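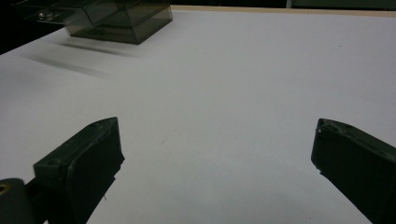

Amundsen Ristau, Data Steward, Pornurance Household Objects Program

Clalbridge Tabletop Sorting Collection: README

Version date: 2018-12-05

1. Purpose

The Clalbridge Tabletop Sorting Collection records the everyday work of putting small items away at a table. It was prepared by the Pornurance Household Objects Program for readers who study how people arrange a work surface, where they place a storage box, and how much open space they leave for the task. The collection may also be used in teaching.

2. Contents

The release holds 947 still pictures in 23 folders. Each folder covers one session at one table. A plain text file in each folder lists the table, the box or tray in use, and the sorting rule that was given at the start of the session. Pictures that did not pass review were removed before numbering, and the numbers were then assigned again from the beginning.

3. Table and surface

The sessions in folder 8 use a white work surface with a pale wooden edge strip at the far side. Minor marks on the surface were left as found. Users who measure color should note that white areas often come out slightly gray, and that the shade changes from one part of the surface to another. No color correction has been applied to any file.

4. Storage box

The box in folder 8 is a see-through plastic one with a smoky tint. It is entered in the session file under "container," and its position is given by the nearest corner of the work surface. Positions are always stated from the side where the person works.
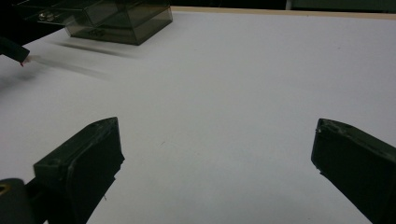
Clalbridge asked during review whether the term "container" should be kept for boxes with lids, and whether open boxes should be entered under "tray." The request was considered. The program has kept a single term for both, and the session file now has a separate line for "lid," with the values yes, no, and not recorded. Earlier drafts of the session files do not have this line and should not be mixed with the present release.

5. Labels

Labels are given for the work surface, the storage box, and any loose items. A label applies to a whole picture and does not mark a position within it. Where an item is blurred or only partly visible, the general term is used. The label "compartments" is added when inner walls can be made out.

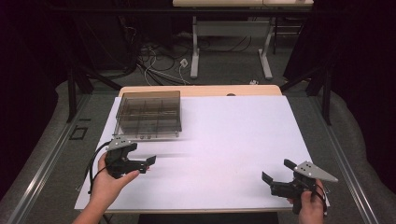

Labels for the wider room are kept in a second file and cover furniture, floor covering, and loose cables. They were added in August for 231 pictures. The remaining pictures carry the value "not labeled," which must not be read as a statement that the room contains none of these things.

6. Known limits

The sessions took place in a small number of rooms, and light-colored tables are more common than dark ones. Sorting rules were short and were given in English only. The collection should not be used to draw conclusions about how households in general store their belongings.

7. Use and changes

Copies may be made for research and teaching, provided that this file is kept with them. Corrections to labels should be sent to the data steward with the folder number and the picture number. Accepted corrections are entered in the change list at the next release.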